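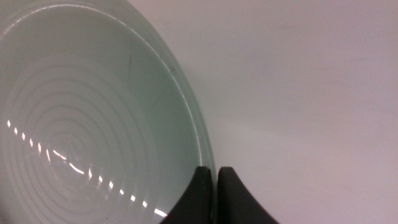
Benedito Macedo

Home Talks Notes Pressed glass Links

Speaker notes — green glass in the kitchen, Lamgate evening, January 2018

Start with the bowl. Leave it up while they sit down. Pale mint green, shallow, frosted look. Don't say a maker's name, don't know it.

Ask who had one at home. Wait for hands. Somebody will say trifle.

Rings. Moulded into the bottom of the glass, spreading out from a small centre. Point at the glints — little white dashes running across, each one light on the top of a ring. Easy way to tell a ridge when your photo is otherwise all one colour. Run a fingernail over the one on the table when it comes round, same idea.

Rim next. Two lines, bright one on the edge and a fainter one just inside. Looks bevelled. Say "looks".

Colour: green deepens a touch towards the inside walls. Pass round the Skustmont saucer and the Stosmont dish, ask which is nearer. Stosmont, I think, but let them argue.

Then pressing, keep it short, 3 mins. Gob of hot glass, mould, plunger down. Pattern comes from the mould so no cutting. Cut glass feels sharp at the edges of the pattern, pressed feels soft. They always want to know this so slow down hear.

Washing. Hand wash, warm water, plastic bowl or a tea towel in the sink. Not the dishwasher — mine went cloudy after about 20 goes and it doesn't come back. Old toothbrush for the grooves. Never straight from fridge to hot tap.

Storing. Kitchen paper between if you must stack. Big shallow ones at the bottom. Don't hang them on wire plate hangers, the rim chips.

Prices — skip if running late. Kahsay sale in September, lot 91, mixed green glass, went for £30 the lot. Nice jug in it. I was outbid.

Show and tell, they bring their own up. Remember the lamp. Cloth on the table FIRST this time.

Questions. If uranium glass comes up: UV torch is in the blue bag, get the lights of, five mins at most then tea.

Saucer and dish back in the box before anyone puts cake on them

Contact Benedito Macedo | © Benedito Macedo | Back to top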